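Handout 3 - Teaching the arms to fold

OK, so by now every team should have a name (hello Inik, hello Fallura) and a login for the logging machine. If you're still waiting on the login, write to me before lab, because everything below depends on it.

Last time we drove the arms by hand and moved blocks from one side to the other. Blocks are easy! A block stays the shape it was when you picked it up. Cloth has no such manners, and that's why I like it for this part of the course. You grab one corner and the other three go wherever they want, and your nice list of joint positions from yesterday is suddenly worth very little.
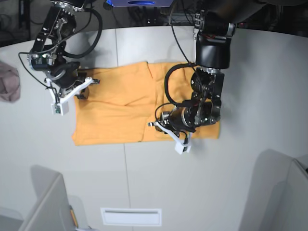 So for the project I want you to think in grasps first and motions second. Where does each gripper close, how far in from the edge, and which arm has to hold still while the other one pulls? Write that down on paper before you record a single episode. I mean it - the teams that skip this end up with 200 recordings that all fold a little differently, and the policy learns the average of them (which is a mess).

Each team records 200 clean episodes. We pool them with the set from the Singhal section and should land near our target of 2,000 for the shared training run in July. Clean means you start from the home pose, you don't stop halfway to think, and both grippers are open and clear of the cloth when you hit save. Bad takes get deleted the same day, please.

Reading for next time is chapter 2 of the Atine notes, the part on action chunking. Skip the proofs if they scare you, but do look at the plots and come with a question.

Last thing, cables. Check the slack at every joint before you power up, and keep a hand near the stop button while your partner drives. Lab opens at 2 pm.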